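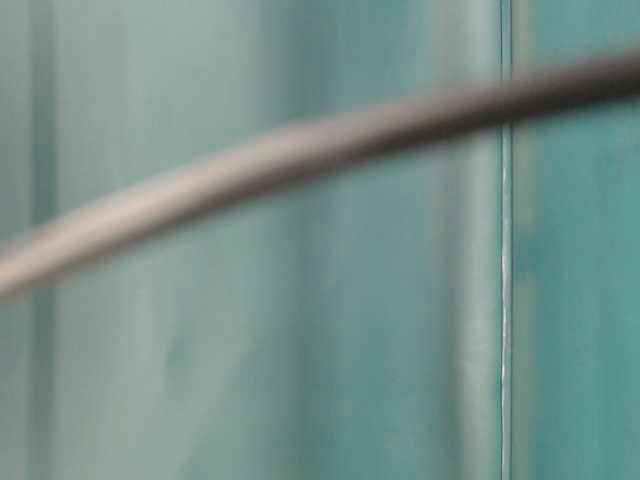 绝缘老化不看年限,看温度:与Margarida Cardoso谈旧楼线路检测

在Serel工程事务所,Margarida Cardoso负责既有建筑的低压线路评估,经手的多为住宅和小型商铺。她手里最近完成的一份报告涉及Kikska街区的一栋住宅楼,共216条末端回路,其中40条被建议更换。

业主通常希望得到一个年限,例如电缆用满多少年必须换。Cardoso不采用这种判断方式。“同一批敷设的聚氯乙烯绝缘电缆,一段穿过阴凉的竖井,一段贴着热水管走,二者的状态没有可比性。年限只能用来决定先查哪里。”

她解释说,聚氯乙烯的柔软性来自增塑剂。长期受热时增塑剂逐渐迁移和挥发,材料变硬,弯折处首先开裂。开裂之前,绝缘电阻的读数往往仍然合格。“所以我不接受只有一页兆欧表读数的报告。读数说明测量那一刻的情况,弯折处的硬度要靠手和眼睛。”

检测顺序在她的事务所里是固定的:断电并验电,断开电子类负载,测保护导体连续性,再测绝缘电阻。额定电压500伏及以下的一般回路,试验电压取直流500伏,合格下限为1兆欧。特低电压回路另按250伏测试。她要求记录环境温度和相对湿度,缺少这两项的数据不进入归档。

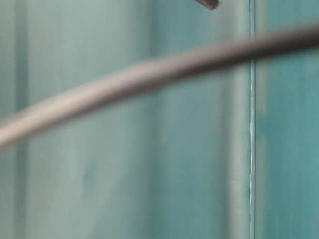
电缆局部,外表面未见标识。

谈到外护套,Cardoso的态度偏于保守。护套颜色变化本身不构成更换理由,她只把它作为取样的线索。没有印字的线段则需要另行确认截面和型号,方法是在端头处测量单丝直径并计数,再与配电箱内的保护电器整定值核对。“最常见的问题出在后来加的那几米。主干线按图施工,延长段用的是手边有什么就接什么。接头藏在吊顶里,没有盒子,也没有记录。”

Kikska那栋楼的40条问题回路中,多数属于此类。楼内原有图纸编号到1032为止,之后的改动没有编入。事务所为此重新绘制了单线图,工时超过了测量本身。

报告的委托方是物业公司Mercado,联系人Latrice Castellanos也参加了部分访谈。她关心的是停电安排:每户停电控制在上午九点到十二点之间,冷柜较多的底层商铺改在清晨五点。“住户能接受停三个小时,不能接受通知上写三个小时而实际停了一整天。”她说,第一批通知没有写明恢复时间,投诉集中在那一周,后来的通知都补上了。

更换材料方面,双方有过分歧。Castellanos倾向于沿用原规格以压缩预算,Cardoso则坚持竖井内采用低烟无卤护套。最后的方案是竖井和公共走廊用低烟无卤型,户内支线维持聚氯乙烯。支线的载流量按成束敷设的条件重新做了折减,有三条因此加大了一级截面。

数据管理使用Skeso软件,每条回路对应一个编号,历次读数按时间排列。Cardoso认为单次数值的参考意义有限。一条回路从2000兆欧降到200兆欧,仍远高于下限,但在相近温湿度下出现这样的变化,她会安排复测,并检查沿线有无渗水。

对于自行检查的住户,她的建议限于肉眼可见的部分:插座面板有无变色,插头拔出后是否烫手,剩余电流保护器的试验按钮按下后能否跳闸。打开配电箱盖板以后的工作,应交给有资质的电工。

Kikska街区的第二栋楼计划在十月开始测量,竖井的进入许可目前还在办理。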